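Greifer klemmt, oder: wie ich 2 Wochen den falschen Fehler gesucht habe

9 Feb 2023

Kurzer Eintrag, muss gleich wieder runter in die Werkstatt. Wollte das aber aufschreiben, bevor ich es vergesse. Beim letzten Mal hab ichs nicht aufgeschrieben und stand dann ein halbes Jahr später wieder genauso doof da.

Also. Stevadach, so heißt mein Sortierprojekt, falls jemand neu hier ist. Arm, Zweifingergreifer, Kisten, Dosen, Kleinkram. Greifen, heben, in die Box legen. Lief den ganzen Dezember brav durch. Und dann im Januar fing es an: Greifer fährt zu, meldet Objekt gefasst, Arm hebt an, nichts drin. Oder noch schlimmer, kurz was drin, und auf halber Höhe rutscht es raus. Eine volle Dose aus der Höhe ist kein Spaß. Cola in der Kabelkette. Zwei Abende geputzt.

Mein erster Verdacht natürlich Software. Ich hatte ja gerade erst am Treiber rumgeschraubt, also alles zurückgerollt. Gleiches Bild. Stromgrenze am Motor hoch, runter, wieder hoch. Dann Kalibrierung neu. Dann die ganze Logik für "gefasst ja/nein" umgeschrieben, weil ich dachte, der Schwellwert passt nicht mehr. Hat alles nix gebracht, ausser dass der Code jetzt hässlicher ist als vorher. Muss ich auch noch aufräumen.

Dann die Tests mit Logging. 200 Griffe, immer Dose, immer gleiche Startposition. 35 davon daneben, und zwar ohne jedes Muster, mal drei hintereinander, dann lange keiner. In der Kurve sah man aber was: der Motorstrom steigt manchmal schon an, bevor die Backen überhaupt am Objekt sein können. Irgendwas bremst also vorher. Mechanik! Hätte man auch früher draufkommen können, ja ja.
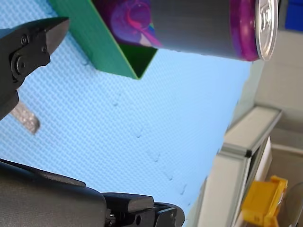
Backen offen, oben die Dose auf der grünen Box. Man achte auf die Schrauben am Finger.

Die Schrauben. Am oberen Finger sitzen seitlich zwei, eine kleine und eine größere mit so einem runden Kragen drumrum. Die größere war lose. Nicht so lose, dass was klappert, von Hand wackeln hab ich nichts gemerkt (hab ich nämlich ganz am Anfang probiert und dann abgehakt, grosser Fehler). Aber unter Last hat sich der Finger minimal verdreht und ist an der Führung angelaufen. Reibung hoch, Strom hoch, Steuerung denkt: aha, Objekt. Macht nicht weiter zu. Fertig ist der Luftgriff.

Warum sie lose war, weiß ich auch, und das ist etwas peinlich. Die Fingersätze sind von Nukier und in der Anleitung steht mittelfeste Schraubensicherung. Ich hatte beim letzten Umbau keine mehr da, wollte am gleichen Abend noch testen, "mach ich morgen". Tja.

Jetzt der Teil, wegen dem ich das eigentlich schreibe. Beim Suchen hab ich nämlich Mist gebaut. Wollte den Finger beim Zufahren mit der Hand fühlen, ob er hakt. Arm stand auf Pause. Pause! Nicht stromlos. Dachte, der Greifer ist dann auch aus, ist er bei mir aber nicht, der hängt an einem eigenen Kreis und nimmt den letzten Befehl noch mit. Zack, Zeigefinger drin. Ist nichts passiert ausser einem blauen Nagel und einem sehr lauten Wort, der Kleine Greifer hat zum Glück nicht viel Kraft. Mit dem großen von Van den Broek, den ich eigentlich nachrüsten wollte, wäre das anders ausgegangen.

Also hab ich umverdrahtet. Not-Halt trennt jetzt beides, Arm und Greifer. Hätte von Anfang an so sein müssen. Und am Pausenknopf klebt ein Zettel: GREIFER HAT STROM. Primitiv, aber ich lese ihn jedes Mal.

Stand jetzt:

Alle Schrauben an beiden Fingern raus, entfettet, mit Sicherung wieder rein. Über Nacht liegen lassen, diesmal wirklich.
Farbstrich über Schraubenkopf und Finger fehlt noch, damit man sofort sieht, wenn sich was dreht. Lackstift ist bestellt.
Gefasst-Meldung kommt nur noch, wenn Strom UND Position plausibel sind. Wenn der Strom zu früh steigt, gibts einen Fehler und der Arm bleibt stehen.
Hand in den Greifer nur noch mit gezogenem Stecker. Punkt.

Neue Testreihe läuft seit heute früh, bisher keine Aussetzer, aber das will ich erst mal über ein paar Tage sehen. Im Madlow-Forum meinte jemand, bei ihm sei es am Ende zusätzlich noch der Zahnriemen gewesen. Den guck ich mir dann am Wochenende an, Ersatz liegt schon da.

Und falls wer einen Tipp hat, wie man klebrige Cola aus einer Kabelkette kriegt, ohne alles auseinander zu nehmen: Kommentare sind offen.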